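Workshop notebook, open records and source protection desk
01/01/2001, Trallcombe office

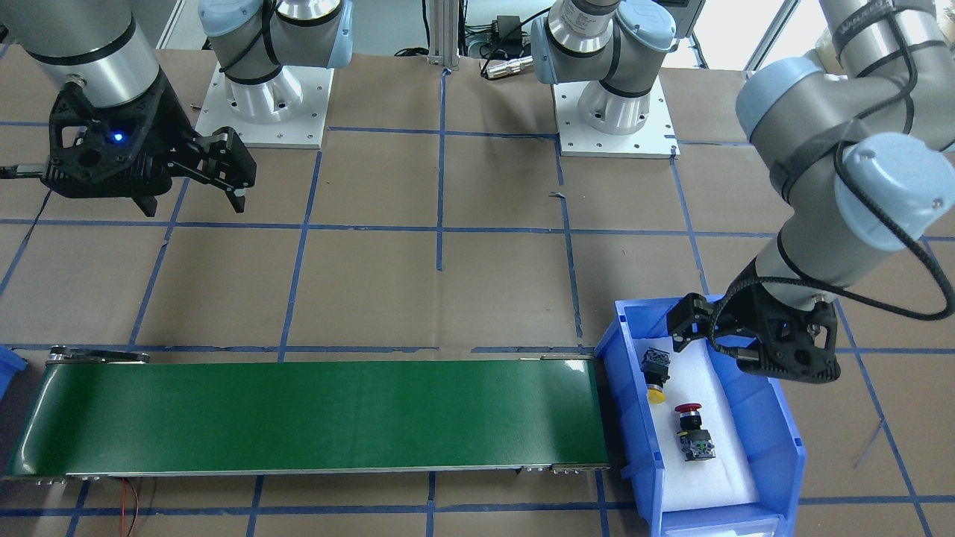
Where we left the Hollent request

Quiet building today, which suits me, and I'd rather write this up while I still remember why we made the choices we made than try to piece it together when everyone is back and the phones have started. The Hollent request is the one for the police department's subpoena log, meaning every demand they sent to a newsroom, a phone company or a library asking who had been talking to whom. We asked for the log itself and for the cover letters. What came back was 200 pages, and most of the part we wanted is blacked out.

I've now read the whole stack twice. The first time through I only marked pages where a reporter or a news outlet seemed to be the target, and I was generous about it – anything with a newsroom address or a press pass number got a sticky note. The second time I was stricter and asked myself whether I could defend the mark to a skeptical editor. That left 9 pages, and I'm comfortable with every one of them. The marked copies are in the gray folder and the clean set is in the drawer. Please don't write on the clean set, even in pencil. I know how tempting it is when a page makes you mad.

What the redactions look like

There are two kinds, and they seem to have been done by different hands. The first kind covers names and phone numbers only, with the exemption written in the margin, and I have very little quarrel with those. The second kind swallows whole paragraphs and gives no exemption at all. The ordinance says they have to cite one for each withholding, so the appeal nearly writes itself on that point. I started a draft this morning and it ran far too long (no surprise to anyone who has shared a desk with me), so I cut it back to the missing citations and one paragraph on the cover letters.

The cover letters deserve their own paragraph. Six were mentioned in the index and two were in the envelope. The department's note calls the rest "duplicative," but a letter to one newsroom can't very well be a duplicate of a letter to another, and even if the wording matches, the dates and the recipients are exactly what we asked for. I'd like us to say so politely. The records clerk over there has been decent to us and probably didn't make this call.

Baloyi and the index

Baloyi is still giving me trouble. For colleagues who haven't used it since the fall: it's our little index program, the one that takes the typed-up page summaries and lets you search across all the requests together. It works well enough when the dates are typed the same way throughout. It does not work when half of them are typed with slashes and half with the month spelled out, and I'm sorry to say both habits are mine. I retyped the whole Hollent batch after lunch. It was dull work but kind of soothing, with the radiator ticking and a pot of coffee all to myself.

After retyping, a search on "newsroom" brought up everything I'd marked by hand, plus a page I'd thrown out on the second reading. I went back and looked at it again. It's a request to a print shop that happens to do work for a weekly paper, and I still think it belongs outside the count, but I added a note so that the next person can see I considered it. If you disagree, write your reasons under mine and leave both standing.

Still to fix in Baloyi: it drops the last line of any summary that ends in a quotation mark. I have been adding a blank line as a workaround, and it's ugly, but it holds.

Source handling, a reminder mostly to me

Going through the log has made me think harder about our own habits. We tell every reporter who comes to the workshop to keep source names out of their notes, and then I opened one of our old intake sheets from the Janstead matter and found a first name and a street, plain as day, in my own handwriting. Nobody outside this office saw it, as far as I can tell, but a subpoena wouldn't care about that. A new sheet is now in its place with the letter code only, and the old one is in the locked cabinet until we've talked to counsel about what we may and may not get rid of. I don't want to shred anything while a request touching Janstead is still open, ours or anyone else's.

So, until we've had that talk: codes on the intake sheets, the key kept separately, and no names in the subject line of an e-mail. I'd also like us to stop leaving messages with details on the shared answering machine. I did it myself before the holiday and felt silly as soon as I hung up.

The shield bill

I read the latest draft of the state shield bill over the weekend, with a blanket and a very patient cat. It's better than the last one. Unpublished notes are covered now, and so are photographs that never ran. What worries me is the definition of who counts as a journalist, which still hangs on being "regularly employed" by a news organization. That would leave out most of the freelancers who come through our doors, and the fellow publications in Trallcombe that run on evenings and goodwill. I think our comment should spend most of its length there. A page on the definition, with a couple of real situations from the workshop (stripped of anything identifying), would do more good than a long general statement about the value of a free press, much as I enjoy writing those.

There's also a clause letting a judge set the protection aside for "compelling need" without saying who has to prove it. I've underlined it in the copy on the corkboard. Someone with a law degree should tell me whether I'm worrying over nothing.

Left for later in January

Appeal letter to Hollent: finish the second paragraph, have it read by a colleague, send by certified mail and tape the receipt in here.

Ask the clerk by phone for the missing cover letters first. They may simply turn up, and then the letter gets shorter.

Baloyi: quotation mark problem. Also a backup, as the last one I can find is from before the Janstead sheets were typed in.

Comment on the shield bill, definition section. I'll do a first pass, and I promise to keep it to a page.

More sticky notes. I used all the yellow ones.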